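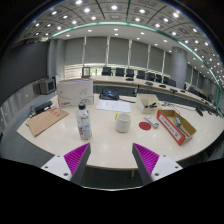
Unit 4: Setting a Shared Table

Welcome back, everyone! Last time we looked at storage rooms and closets. Today we get to my favorite piece of furniture in any workplace, the long meeting table. I could talk about tables all day (and some of you know I have). Please read these notes before Sunday night so we can spend the class time moving real things around.

What a shared table collects

A long table with curved edges invites people to sit anywhere, and so things get left anywhere. Drinks stay near the front edge where somebody was sitting. Papers drift to the middle. Small tools end up in whatever open box is closest. You can see all of this on the table that opens these notes: a water bottle with a black cap, a white cup, a red disc like a coaster, a couple of open cardboard containers, and loose sheets printed with lines and diagrams lying in the center. I love a table like this one! It gives us so much to work with.

The three groups

Before you touch anything, sort the table in your head.

Personal things: bottles, cups, glasses, phones, keys. They belong to a person, and they leave with that person. A cup counts as personal until it reaches the kitchen.

Table things: coasters, remote controls, the conference phone if there is one. They live on the table or within arm's reach of it, and they need a fixed spot.

Work things: paper, pens, staplers, markers, tape, samples. They come in for one job and go back out when the job is done.

Most arguments in class are over the second and third groups. Is a stapler a table thing? At the Hiltholm office, where I ran this exercise last October, the staff staple packets at every single meeting, so yes, it is. In the Ekard reading room they staple maybe once a month, and there it goes back to the supply shelf. Look at how the room is used and then decide.

Wet and dry sides

This idea comes from Nevzat Dağdelen, who taught this course before me, and it is so simple that I'm still a little jealous of it. Pick one side of each seat for drinks and the other for paper. Drinks go on a coaster, a hand's width in from the edge. Paper goes on the other side, squared up. On a curved table the seats fan out a bit, so check that your drink side isn't crowding your neighbor's paper side. Try it at home during dinner with the mail on the table and you will feel the difference right away.

Trays and small boxes

Shallow trays are wonderful for sorting because you see everything in one look. A front edge low enough to reach over is best. Small square boxes are better for one or two tools that you want to keep upright or apart. The trouble begins when a tray becomes a home for anything without a home. If there are things on the bottom that you can't name without picking them up, empty it out and start again.

Label the front, in big letters, with what goes in it now. An old shipping label tells people where the box came from, and they will still put scissors in with the batteries.

In-class exercise (50 minutes)

Work in pairs. Each pair gets a stretch of table in the Satti room and a mixed bag of objects.

1. Spread everything out. Don't arrange it yet.
2. Sort into the three groups, out loud, and write down anything you disagree on.
3. Clear the personal things first.
4. Gather loose paper into one stack, all facing the same way. Keep diagrams flat, please, no folding!
5. Give each table thing a spot and leave the middle clear.
6. Put work things into a tray or box and label it.
7. Wipe the surface, then swap with another pair and see if they can find the remote without asking you.

Step 7 is the fun one. The Plirnov evening group once spent nine minutes looking for a tape dispenser that was sitting in a lovely neat box marked "supplies."

For next time

Choose a shared table you use often and draw it from above, once at the start of the day and once at the end. Stick figures and wobbly circles are fine. Mark the personal, table and work things in three colors. Bring both drawings to room 389, along with one empty box lid you would be willing to donate to the class pile.

Extra reading is in the blue folder by the door. Chapter 9 covers round tables, and it's short, so do have a look if you have a round one at home.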